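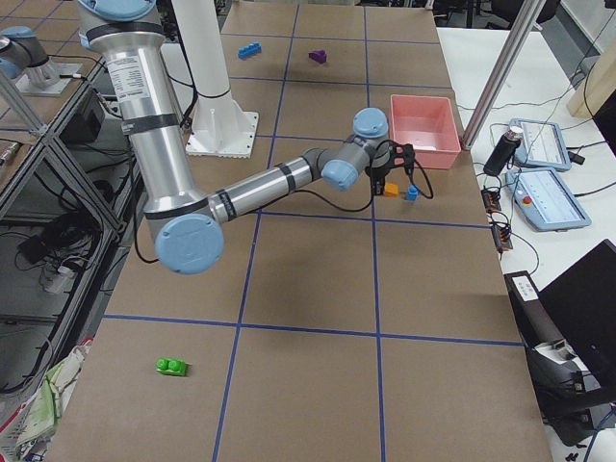
[jouets-tri] Re : Re : Le bac rose, le quadrillage et les briques orphelines

De : Bianca Oprea
À : liste jouets-tri
Date : 19 mai 2026

Bonjour à toutes et à tous,

Je réponds dans le désordre, comme d'habitude, et au passage je remercie celui ou celle qui a changé l'objet du fil trois fois en une matinée. Mes archives ne s'en remettront pas.

Nic Aodha a écrit :

> Je relis le compte rendu d'avril et je ne comprends toujours pas le
> principe de la table. Pourquoi du carton ? Pourquoi du ruban bleu ? Chez
> nous, à Prandham, on verse tout sur un drap, on trie à genoux, et au bout
> d'une heure c'est fini. Quant au bac unique, je reste sceptique : si les
> cales, les briques et les pièces translucides finissent toutes au même
> endroit, on n'a rien trié, on a déménagé.
>
> Par ailleurs, quelqu'un a-t-il encore du ruban ? Le nôtre laisse de la
> colle partout.

Commençons par le drap. J'ai connu le drap. Le drap a des plis, et dans les plis il y a des briques, et ces briques-là on les retrouve avec le pied. Le carton est plat, brun, triste, et c'est tout ce qu'on lui demande : une brique vert vif posée dessus se voit depuis la porte. L'orange aussi. Le violet un peu moins bien en fin de journée, je le concède à Nic Aodha, qui me le fera remarquer de toute façon.

Le ruban bleu, maintenant. La règle adoptée à Drostusitz était d'une pièce par case, avec des cases assez larges pour qu'on ne se dispute pas sur les frontières. Dans la pratique, les gens posent deux petits blocs côte à côte parce qu'ils « vont bien ensemble », et laissent des cases entières désertes devant. J'ai renoncé à faire la police. Un quadrillage mal rempli reste plus lisible qu'un tas, et quand il manque une pièce on sait au moins dans quel coin chercher.

Reste le bac, sujet sur lequel cette liste a produit 40 messages -- je les ai tous, si quelqu'un souhaite revivre cela.
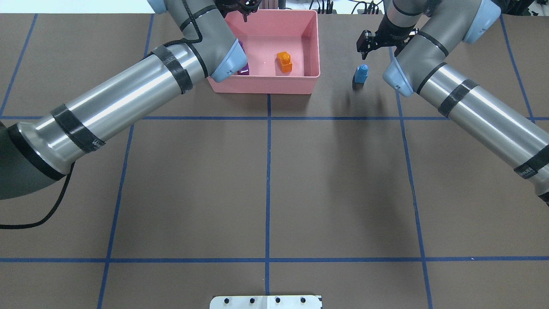 Le bac rose n'a jamais eu vocation à trier quoi que ce soit. Il sert à sortir une pièce du jeu : elle a été regardée, on y a réfléchi, on n'y touche plus. Que l'orange et le violet s'y retrouvent ensemble ne me trouble pas, ils se séparent ensuite à l'œil en dix secondes. Ce qui me trouble, c'est la pièce posée à côté du bac. Il y en a toujours une. À côté, ce n'est pas dedans, et ce n'est plus tout à fait dans sa case non plus. Je propose que toute pièce laissée dans ces limbes soit réputée non traitée et reparte au fond de la table. Les objections sont à m'envoyer en privé, j'ai de la place.

Pour le matériel :

- ruban : il me reste 6 rouleaux du bleu, qui se décolle proprement du carton si on tire lentement. Si on tire vite, on emporte la première couche et on apprend la patience.

- cartons : à plat, sans agrafes, s'il vous plaît. Torik en avait promis, Torik se reconnaîtra.

- bacs : ouverts, peu profonds, d'une seule couleur. Quelqu'un m'a proposé un modèle à couvercle. Je réponds non avec toute l'amitié possible.

Enfin, l'inventaire de Drostusitz s'arrête à 96 pièces et celui de Prandham n'est pas arrivé. Je ne presse personne, je signale seulement que la colonne existe, qu'elle est vide et qu'elle me regarde. Mettez la couleur et la forme, pas la marque ; pour les pièces à plots, précisez le nombre de plots, sans quoi on recommence la discussion de l'an dernier sur ce qu'est une « petite brique ».

Nic Aodha, dis-moi combien de rouleaux il te faut et je les glisse dans le prochain colis.

Bianca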